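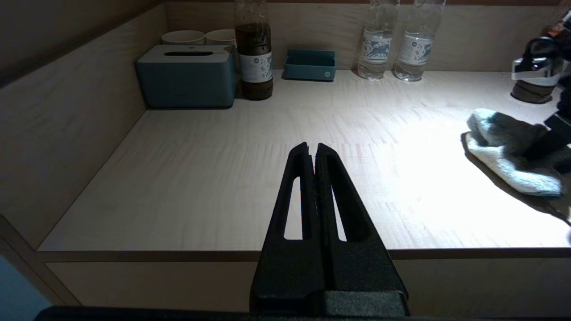 Questions people ask me about the dried flowers

Do you grow everything yourself?
Very nearly! The statice, strawflowers, larkspur and grasses all come off my plot in Mamstead. The eucalyptus I buy in from a grower near Unonville, as mine sulks every winter and I've given up on it.

When can I order?
The order book for dried bunches opens in June and I take 147 orders for the season. Once they've gone, they've gone (sorry), but drop me an email and I'll put you on the list in case somebody cancels.

Will my bunch look like the one on the website?
It'll be the same sort of size and the same mix of colours, but I make each one from whatever is hanging up that week. If you really can't stand orange, tell me when you order and I'll leave it out.

How long do they last?
Mine at home usually look good for a couple of years. Keep them out of strong sun and well away from the bathroom, because steam makes the petals go floppy and then you get mould.

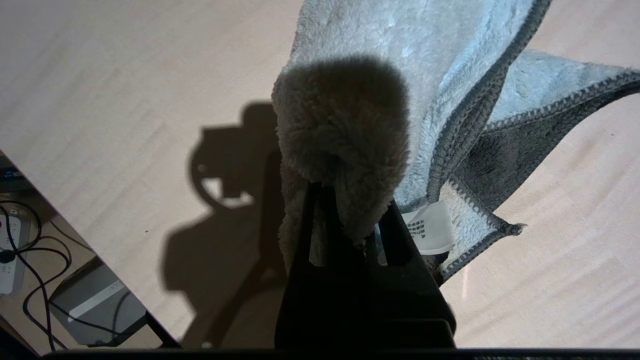

How do I get the dust off?
A hairdryer on its coolest, gentlest setting, held at arm's length, does most of it. For seed heads and twiggy bits I use a soft paintbrush. Please don't wipe the flowers with a cloth, however soft it feels! Something fluffy like that pale blue-grey towel is lovely for drying the vase, but all those long fibres will catch on a strawflower and have its head off. Never use water or polish on the flowers either.

Are they safe for cats and dogs?
I wouldn't let any pet chew them. Put them up high, and ask me for the full list of what's in your bunch if you're worried.

Do you do weddings?
Yes, small ones. I need 2 months' notice and the smallest order is £200. Ilze Žukauskas helps me with buttonholes and she's far neater at them than I am, so say early on if you'd like some.

Can I collect?
You can, from the gate on Wednesday afternoons. Bring a box or a deep bag, and ring the bell twice if I'm down in the drying shed.

Last updated June 15, 2022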